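Section 4: Your first chore, sorting a drawer's worth of wire

Right, the arms are bolted down, the power is on and you've done the homing routine from Section 3. Time to give the Boltis pair something to do! I always start people on wire. Everyone has a drawer of the stuff at home, every workshop has a box of it, and it's a fair test of whether a machine can help with either.

Before you begin

1. Put three baskets in a row along the back of the work surface. Mesh ones are good (ours are bright green, which also makes them hard to lose).
2. Tip your wire into one of them. Short, thin bits only for now, no plugs on the ends.
3. Open the Orkwood panel and load the task called Sort Loose.
4. Set the speed to 50 per cent. I know, it's slow. Leave it there for the first evening.

CAUTION: Keep your hands out of the cell whenever the arms are live, even if they look as though they've stopped for a think. Press Hold first, every time.
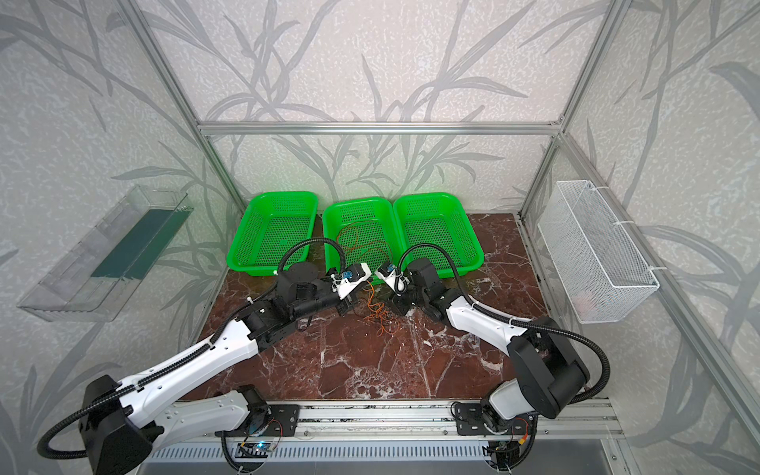 5. Press Start. Each arm should take its own side and meet the other in the middle, and if they get too close the software pauses them both.
6. If you see error 387, the grippers have lost track of which strand belongs to which. Press Hold, pull the tangle apart a bit by hand, then press Resume.

Note: you will see 387 a lot. I had it 9 times in my first session with the Skaltholm grippers and very nearly went back to doing the drawer myself, which would have taken me as long as a cup of tea.

So can it do the chore yet? Sort of. Stiff things with a clear shape, like blocks or bottles, it handles nicely. Wire bends, springs back and hooks itself on its neighbours, and a person sorts all that out by feel without looking up from the radio. I'd happily leave the arms to move a basket's worth across while I'm in the room, but I wouldn't promise anyone a tidy garage by Monday.
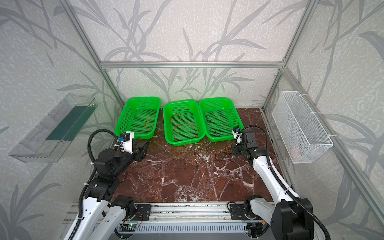

Moving on to thicker cable

7. Once thin wire is going well, add one thicker cable in a different colour and give it a basket of its own.
8. In the panel, tick Separate By Colour and press Teach. Guide one arm through the pick slowly, then let go.
9. Raise the grip setting one notch at a time. Too much and it pinches the insulation.

CAUTION: Never use cable that's plugged in to anything. Check both ends.

Note: strands left on the table confuse the next run, so press Hold and clear them before you start again. The Ngubane add-on in Section 6 has a sweep routine for this, though I still find my own fingers quicker.

When you've finished, press Park and wait for the light on the panel to go steady before you switch off at the wall.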